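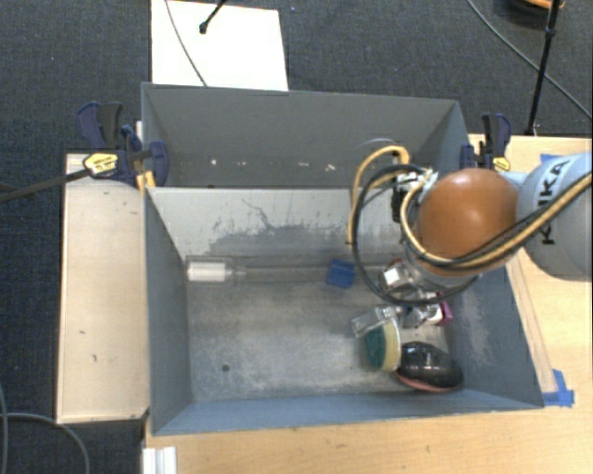 Session four: stock you can see and stock you can't

Handout for the evening group, updated 10/11/2024

Shares 27 | Comments 3

Right, last time we got as far as the cash book and then ran out of evening, so I'm starting with stock and we'll pick up the leftover VAT questions at the end if there's time. If you missed session three, borrow someone's notes, because I'm going to use the word "margin" a lot and I won't stop to explain it again (sorry!).

What I mean by stock

Stock is anything you've paid for and intend to sell, or intend to turn into something you'll sell. The flour in a bakery is stock. The oven isn't. The paper bags are an argument that has gone on in every class I've ever taught, and my own view is that you should count them if they cost enough to annoy you when they run out.

The reason I bang on about it is that stock is your money wearing a different coat. It left the bank and it hasn't come back yet. A lot of people starting out look at full shelves and feel well off, and I did exactly the same with my first shop. I had a lovely full back room and couldn't pay the electric.

The Tedesco example

We'll use the same shop all the way through, a small ironmonger's called Tedesco. It's run by Cinzia Ferraro, who kindly let me use her figures from June. She carries 274 different lines, everything from picture hooks to garden taps, and when she did her count the whole lot came to £3166 at cost. Please note "at cost". I'll be asking why that matters, and "because you said so" is not going to get you far.

Her book figure was higher than the count. The gap between what the book says you have and what you really have is called shrinkage, which is a rotten word for it, as people hear it and think of jumpers. Theft is part of it, but in a shop like this it's often much duller stuff: a delivery signed for without opening the boxes, a broken item put in the rubbish and never written down, two sizes of the same screw rung up under one code. Cinzia found most of hers in the delivery notes. One supplier, Zamard, sells hinges by the box of 100, and somebody had been entering each box as one hinge and then putting it right later from memory. Some weeks later never came.

Counting without losing your mind

You can do the whole shop once a year, usually with the door shut and a lot of biscuits. Or you can do a bit at a time all year, which is called cycle counting. I'm firmly in the second camp! A few lines each morning before you open, and you find the mistakes while you still have some hope of remembering how they came about.

How I'd do it:

Pick the lines the night before and write them down.
Count what's there before you look at the book figure. If you look first, your eyes will find the number you want.
Check the odd places – the window display, the returns shelf, under the till.
Write the count down in pen, with your initials.
If it's wrong, count again before you change anything.

That second one is the one people skip. I've skipped it myself, and I once "counted" a tray of door numbers that had been sold the week before.

Which lines get the attention

Not everything deserves the same fuss. Split your lines into A, B and C. The A lines are the few that bring in most of the money, B is the middle lot, and C is the long tail of bits and bobs. Count the A lines often, the Bs now and then, and the Cs when you've got a quiet afternoon. Studovitz has a decent chapter on this, although the worked examples are all car parts and the print is tiny. Borrow it, don't buy it.

One warning. A C line can still matter. Hardly anyone buys a tap washer for the joy of it, but the customer who can't get one from you goes down the road, and then buys the tap there as well.

When to reorder

You need two things: how many you sell in a day and how many days the supplier takes. Multiply them. Cinzia sells three packs of picture hooks a day and waits nine days for delivery, so she'd run through 27 packs while waiting. If she orders when she's down to 27 and nothing goes wrong, the new ones arrive just as the last pack goes.

Things do go wrong, of course, so you add a bit on top, known as safety stock. How much? It depends how late your supplier tends to be and how much you'd mind running out. For picture hooks I'd add a few days' worth. For something dear and slow I might add nothing at all and take the order by phone – customers will often wait for those.

A word on software

Several of you have asked about Climen. It's fine. I use it, I swear at it, I'd have it again. But it only knows what you tell it, so please do the first month on paper and get used to the job before you pay for anything.

For next time

Choose ten lines from your own business, or from the kitchen cupboard if you haven't got one yet. Count them, work out the value at cost, and mark each one A, B or C. Bring the paper with your crossings-out still on it, I like to see those. We'll start with first in, first out, and what to do with stock that's never going to sell.

3 comments | 27 shares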